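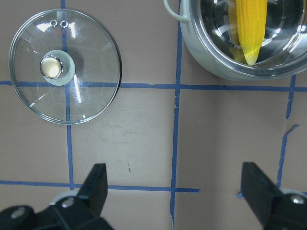
Attachment 1: wrist view, lid and pot task, fingers open

Ticket 437
Subject: Lid task, decide on spare fingers and second gripper before the budget closes
Opened by: Koen Brouwer
Site: Granham
Queue: Equipment and purchasing
Status: Waiting on quote
Opened: January 2021

Problem as reported

The arm drops or misses the glass lid too often for us to leave it running. Over the last set we logged 89 tries at lifting the lid by its knob and placing it on the pot. The pot itself and the corn give us no trouble. I need to know if this is a parts problem or a setup problem before I put money against it. The request on the table is a second gripper from Verstraete plus spare fingers. The gripper is the big item.

Update 1, Koen

Sorted the failures by type. Most are slips off the knob after the fingers have closed. The knob is round with a smooth top, and the fingertips are flat and hard. A smaller number are bad positions, where the arm comes down off center. A few I can't place in either group.

I looked at the bad positions first, as those cost nothing to fix. The lid is clear glass, so the blue tape and the table show right through it, and there is glare on the glass from the overhead light. I think the vision side is picking up the tape lines as part of the lid some of the time. Not proven.

Update 2, Edbridge bench

We run the same arm here with a different gripper. Things we would try before buying:

Check the finger screws. Ours worked loose after a few weeks and the grip went soft on one side.
Put thin rubber pads on the fingertips. We cut ours from sheet and glue them on. They wear out, so budget for them as a consumable.
Redo the tape. In your attachment the right-hand strip is broken and has a flap sticking up near the middle. If you place objects by the grid, you want clean lines.

A second gripper of the same model will slip the same way on that knob. It only helps if you need a backup for downtime.

Update 3, Koen

Screws checked, all tight. Tape on the right side pulled up and laid again. Moved the light toward the wall and the glare is lower.

Ran 77 more tries with no pads. Bad positions are down to 2. Slips are at the same rate as before. So the light or the tape was behind most of the position errors (I changed both at once, so I can't say which), and the slips come from the fingers.

Update 4, purchasing

For the plan I need this split into lines. Please confirm:

Line 1, fingertip pads. Fullus sells them precut in packs. Cheap enough to go under the small orders limit, no approval needed.
Line 2, spare finger set. Verstraete, quote requested. Ask for the screws to be included, they were billed apart last time.
Line 3, second gripper. Needs a written reason. "Lid slips" won't pass after Update 3.
Line 4, replacement tape and one spare lid. Take from general supplies.

Also, does the mount on our arm fit the newer Verstraete fingers? If it needs an adapter, that has to be on the same quote or it will slide into next year's money.

Update 5, Koen

Lines 1, 2 and 4 confirmed. Please order the pads now.

Line 3: hold it. The reason would be downtime, and I only have notes on that, no proper log. I will start one this week. If the gripper is out of service long enough to matter, I'll reopen the line in February with the hours attached.

Adapter: I don't know. The mount is the original one. I have sent Verstraete the part number and asked for a yes or no in writing, with the adapter priced as an option.

Next actions

Purchasing: order pads from Fullus, chase Verstraete for the finger quote.
Koen: start downtime log, fit pads when they arrive, repeat the lid set with the light and tape left as they are now.
Edbridge: send the glue type and how many tries you get from one pair of pads.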